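# Small press wants me to cut my poetry manuscript in half - normal?
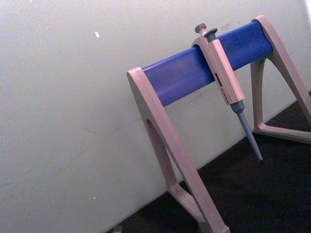
*Pipette stand, dark benchtop.*

Hi all, first time posting, long time lurker. I've got a full-length poetry manuscript (my first) and after a fair bit of knocking on doors a small press called Stovora has said they'd like to do it. Hooray! Except what they'd like to do is a chapbook. They want 24 poems out of the 51 I sent, saddle-stitched, coming out next June, and they'd like an answer fairly soon.

I'm torn. The book was built as a whole thing. It runs through one year in a pathology lab, with the long sequence in the middle about my mum, and the poems they've picked leave out nearly all of that sequence. The editor was lovely about it and said the short ones are the strongest and she'd rather put out something tight. I can sort of see it. I've also read the list she sent me so many times that I no longer know what a good poem looks like.

Other bits that might matter:

- They take first publication rights on the poems in the chapbook only. The rest stay with me.
- No advance. Ten author copies and a discount on more.
- Nothing in the email says what happens if I want to use the same poems in a full collection later on.
- I've got another query out, with Leka, and haven't heard a peep.

So do I say yes? And if I do, have I spoiled my chances of the full book ever being a book? I'm in Wollongong if that makes any difference, and I don't have an agent (do poets have agents?).

Thanks heaps,
**Lejla Janevski**

---

**Biljana Vasić**

Congratulations first of all! You've skipped right over the nice part, which is that an editor read 51 poems by a stranger closely enough to choose 24 of them. Go and have a cup of tea about that and then come back.

Right. Yes, it's normal. I've had two chapbooks and one full collection, and the collection has most of the first chapbook inside it. Plenty of poets work this way round. The chapbook goes out, you read from it at a few things, a handful of people get attached to particular poems, and when you send the bigger manuscript somewhere you can say so in your cover letter. Most poetry publishers I've dealt with are fine with chapbook poems turning up again in a collection, as long as there's a line in the acknowledgements. Some prizes are fussier, mind you. A few of the first-book ones want a certain share of the poems to be unpublished, or they have rules about what counts as a previous book, so go and read the conditions on any you were planning to enter before you sign. The rules differ and they change.

The thing I'd be firm about is the rights. "First publication rights on the chapbook poems" sounds good, but an email isn't a contract and you want it in the contract. Ask for:

1. Rights to come back to you after a set period, or when it goes out of print, with "out of print" spelled out. A PDF sitting on a website can keep something technically in print forever.
2. A sentence saying you may include the poems in a later full-length collection.
3. The print run, and whether they'll reprint if it sells out.
4. Who pays for what. If the answer to any part of this is you, come back here and tell us.

You don't have to be stroppy about it. I wrote mine as "could we add a line about..." and the publisher said sure and that was the end of it.

About the sequence, I do feel for you. My first editor took out the poem I thought the whole book was holding up, and I sulked for a month. When I came to do the collection I put it back in, and it was better for the wait, mostly because I'd gone back and fixed the ending. Is there any chance of asking for one section of yours? Pick the one that stands up by itself and offer it as a swap for something on her list - a swap, so the page count stays put. Editors like a swap much more than an addition.

And write to Leka! Two lines. "I've had an offer of chapbook publication for part of this manuscript and wanted to let you know before I reply." They may well come back with nothing, but it's good manners and it does sometimes shake a reply loose.

(Poets mostly don't have agents. There's not enough in it for the poor agent.)

---

**Florian Ferrand**

I'd say no personally. If the book is a whole then it's a whole. Chapbooks don't get reviewed and the shops near me won't stock anything without a spine. My mate did one, 1,000 copies, and he's still got boxes of them in the spare room. Hold out for the full thing.

> **Biljana Vasić:** A run of 1,000 for a chapbook is enormous, Florian! I'd say that's where the boxes came from. Mine was a fraction of that.

> **Florian Ferrand:** fair, he did pay for it himself

---

**Umesh Sandhu**

I agree with most of what Biljana said, so I'll only add the bits I know from the other side. I used to read submissions for a little magazine called Hikevau (gone now, sadly).

Have a look at what else the press has done and buy one if you can. Is the paper decent, is the type a size a human can read, did they spell the poet's name properly on the back? Then write to one of their poets and ask how it went. I've never known a poet to mind that email. You'll learn more from whether they got their author copies on time than from anything on the press's site.

Also check which of the 24 have already been in magazines. If any have, then first rights aren't yours to give on those, and you need to tell the editor now so the wording can be changed. It's a two-minute fix at this stage and a headache later. Make a list with the title, where it appeared, and what rights they took.

On whether it spoils the full book, I don't think so. You've got 27 poems she isn't touching, including the mum sequence, and by the time you're ready to send the big one out you'll have written more. It might end up being a different book from the one you've got in the drawer.

---

**Lejla Janevski**

Thank you all, even Florian! I asked about a swap and she's said yes to the third section of the sequence, in place of a poem about a car park that I never much liked. Draft contract is on its way. Two of the 24 were in magazines, so I've told her that as well. Still nothing from Leka.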